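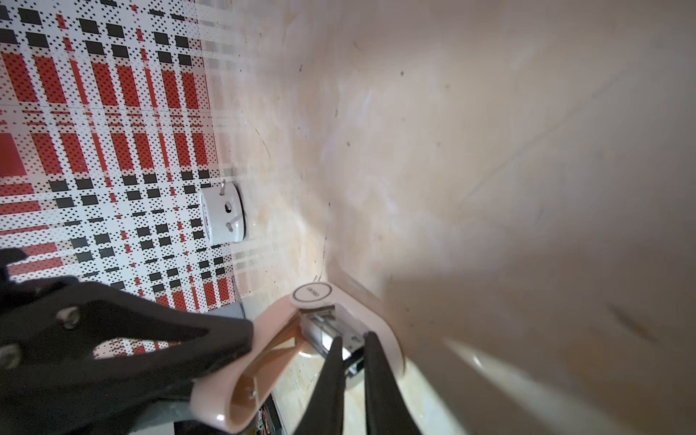
The Citero is a bench-top workcell with two robot arms, sold by Clarkedis as a ready-built kit for laboratories, colleges and small workshops. It is meant for light handling tasks such as sorting, tidying and loading office items. The cell arrives in three crates and can be put together by two people in a day.

Design

Both arms are bolted to a single aluminium rail along the front edge, which leaves the floor of the cell clear. The sides and back are closed by perforated panels, and buyers may choose a plain or printed finish.
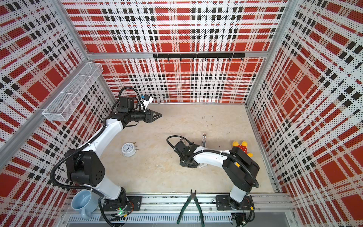
Each arm ends in a parallel gripper with two tapered fingers. A small camera sits at the wrist and a fixed one looks over the whole cell. Cables run along the outside of the arms – a choice that makes repairs easier but has drawn complaints about snagging.

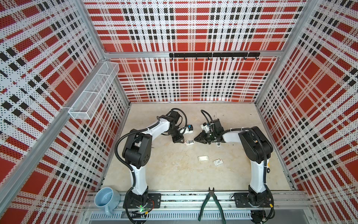 The two arms with their grippers close together over the middle of the cell.

Versions and service

The first version, the Dow, had shorter arms and was on sale for 14 months. The Citero replaced it and can be bought outright or hired, with a service plan covering new fingers and yearly checks. Control software is supplied under the name Reveck and takes over 3 hours to install on a new machine.

Use

Staplers are a common test item for the kit, as they have a hinge and an awkward shape. Clarkedis lists eight practice tasks in the manual, and loading a stapler is rated the hardest of them.
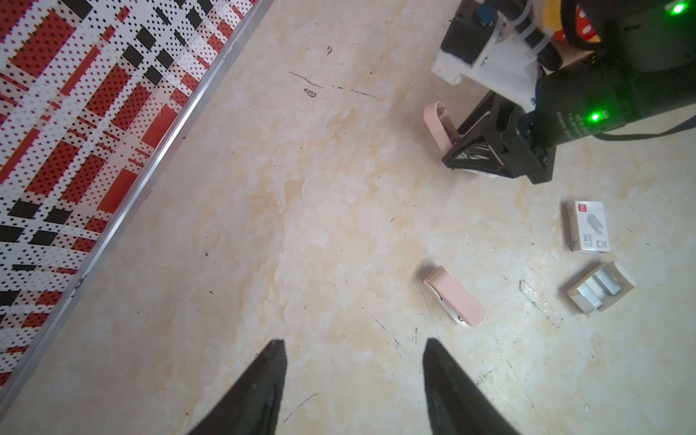 Pink-and-white staplers and a box of staples in the cell.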